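Barico Technical College
Introduction to Automation
Handout for Week 5: notes on the open day at Zinar, Ralby

These notes go with the visit of 3 June 2022. They are for everyone in the unit, including those who couldn't make the bus. The short report at the end is due in the usual way, through the unit page.

Background

Zinar runs a small workshop in the Jakab building at Ralby and opens it to students twice a year. The next open day is in August. The group was taken through in two lots of 22, with the talk first and the demonstration second. The talk covered material you already have from Weeks 3 and 4 (joints, reach, payload), so I have left it out and kept to what was new.

The main demonstration used a pair of arms facing each other across a table. In the Week 4 lab you worked with one arm bolted to a bench and a part that always arrived in the same spot. With a pair, the workspace of each arm overlaps the other in the middle of the table, and most of the interesting work happens in the overlap. It is also where collisions happen. The staff plan a motion for one arm with the other arm treated as an obstacle that moves, which makes the planning slower and the motions more cautious than you might expect.

Terms used on the day

Bimanual: using two arms on the same task.

Parallel gripper: a gripper with fingers that close toward each other. Cheap, common, and good for flat-sided things. Less good for anything that squashes.

Wrist camera: a camera carried at the end of the arm. It sees the fingertips close up but loses sight of the rest of the table.

Overhead or fixed camera: stays put and sees the whole table, but the arms get in its way at exactly the moment you want to see the grasp.

Compliance: how much a part, or a finger, gives under load. Please don't write "softness" in the report when you mean compliance. A soft part is compliant, but so is a stiff finger on a spring.

The demonstration

The objects were ordinary household things: cups, spatulas, a tray, a soft pink piece that could be pressed flat. Staff chose them for their mix of rigid and soft, opaque and clear. Clear plastic is worth a note of its own. A depth camera often reads straight through it, and the arm then behaves as though the cup isn't there.

Compare the three views below with the definitions above. Look for where the grippers meet, and for what each view would miss.
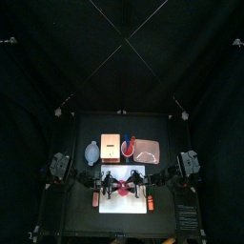

Both grippers at the soft piece, over the white board.
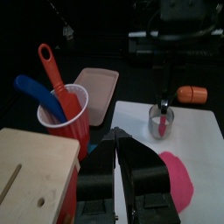
Close in at the board, with a gripper at the spatula in the clear cup.

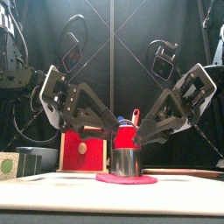

According to Béla Bognár, students nearly always ask about the arms and hardly ever about the table, and he would like to see it go the other way. Most of a working day at Zinar, he told the second lot, goes into deciding what sits where and putting it back there afterwards. An arm that manages a cup in one position has shown very little. Move the cup a hand's width, turn the tray, swap the order of things along the back, and then you start to learn what the system can do. He added that he doesn't trust any demonstration where the objects never move between runs – his own included.

He was asked whether a second arm makes a job twice as fast. His answer was no, and that speed is a poor reason to buy one. A second arm is useful when something has to be held steady while something else is done to it, or when an object has to be approached from opposite sides. For plain pick and place he would sooner put the money into a better gripper.

Points from the question session

Holding soft material. Force matters more than position. If you command the fingers to a set gap, a soft piece that is a bit thicker than expected gets crushed and a thinner one is dropped. Zinar limits the motor current on the grippers, which gives a rough limit on force. They don't use force sensors in the fingers on this cell.

Tools. Picking up a spatula is one problem and using it is another. Once the gripper has hold of the handle, the useful end is some distance from the fingertips, and a small error in the wrist angle becomes a larger error at the blade. We will do the geometry for this in Week 6. Bring a ruler.

Cables. Several people asked about these. A cable along the arm needs enough slack for the wrist to turn and not so much that it catches on things. There is no clever fix. You tie it, run the arm through its full range slowly, and tie it again.

Background. The dark fabric and panels cut down on stray reflections and keep people walking past out of the camera view. Lighting is still a problem with shiny metal, and it was said that a polished steel cup causes more trouble than anything else of its size.

Resetting. A run can't be compared with the last one unless the starting layout is recorded. Zinar keeps a written log beside the cell. You will be asked to do the same in the Week 7 lab, and marks are attached to it.

Corrections to what was said on the bus

Someone was told that the wrist camera replaces the fixed camera. It doesn't. They are used together, and the system has to agree with itself about where things are. When a camera mount is bumped, calibration has to be done over.

Someone else was told the cell has six axes in total. That is the usual figure for a single industrial arm. Don't add up joints from the photographs – use the data sheet on the unit page.

Report

Write 2 pages on one of the following. Diagrams are welcome and don't count toward the length.

Choose one object from the demonstration and explain how you would grip it with a parallel gripper. Say where the fingers would go, what could slip, and whether a second arm would help.

Or, compare a wrist camera with a fixed camera for a task of your choice. Include at least one moment in the task when each of them is blocked.

If you missed the visit, use these notes and the Week 4 reading. You won't lose marks for not having been there, but say so on the first page.

Reading for next week: the chapter on tool frames, up to the worked problems. Skip the section on conveyors. Safety glasses borrowed from Zinar should come back to the lab office with your name on the bag.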